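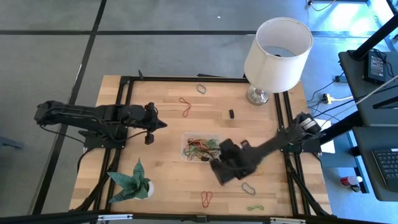 # Pletier household and shop chores: progress report to the funder

12/7/23

## 1. Where the project stands

In this period we continued with the question which you gave us at the start: can a two-arm machine do small chores of the home and the shop counter well enough that a person does not need to stand beside it? For most chores our answer is still "not yet". For a few of them we are closer than we were in August.

The main chore of the period was picking up rubber bands. It sounds small, but the shop partner, Flotley, put it high on the wish list. Their packing counter is full of such bands at closing time, and somebody must collect them by hand. In our setup the bands lie loose on a wooden table and the arms should bring them into a clear plastic container. The table also has a lamp and a potted plant on it, and the arms must leave both in peace.

## 2. Results

We made 3,946 single pick attempts in this period. Of these, 1,843 ended with the band in the container. This is less than half, and we do not want to make it look better than it is. The attempts which failed were mostly of these kinds:

- The fingers close above the band and take only air. A band lies very flat, and the height must be correct almost to the thickness of the rubber.
- The band is taken but it hangs on one finger and does not fall when the gripper opens.
- A second band comes together with the first. We count this as a failure, although Flotley told us that they would not mind it.

The dark bands were more difficult than the red ones in the first weeks. After we changed the lighting the difference became small.

Speed is the other weak point. Our limit for one tidy-up of the table is 200 seconds. The median is now 235 seconds, so we are still too slow. A large part of this time is waiting: one arm stops until the other has left the space over the container. The planning software, which we call Puma inside the project, is very careful here. We prefer to keep it careful until the number of contacts with the lamp is lower.

## 3. Other chores

Wiping the table works when the table is empty. With objects on it, the arms wipe around them and leave a wide dirty border.

Folding of small towels was stopped in August, as agreed with you. We have kept the recordings and can start again if the budget permits.

Sorting the bands by color was tried only for a short time. Choosing the color is easy for the machine. Taking one band out of a tangled pile is not, and we have no good method for it at present.

## 4. Cooperation with Wident

Wident has delivered the second set of fingers, with a softer tip. They are not yet mounted, and all numbers in this report are from the old pointed fingers. Mounting and calibration will need one week for each arm.

## 5. Plan and requests

For the next period we propose:

1. Repeat the rubber band test with the soft fingers, with the same table and the same rules.
2. Let both arms work over the container with less waiting.
3. Make a first trial on the real counter at Flotley, outside of opening hours and with one of our team present.

We ask for your approval to move the unused part of the travel budget to spare parts, mainly cables and finger tips. The total sum stays the same. The table of costs will be sent separately, in the same form as last time.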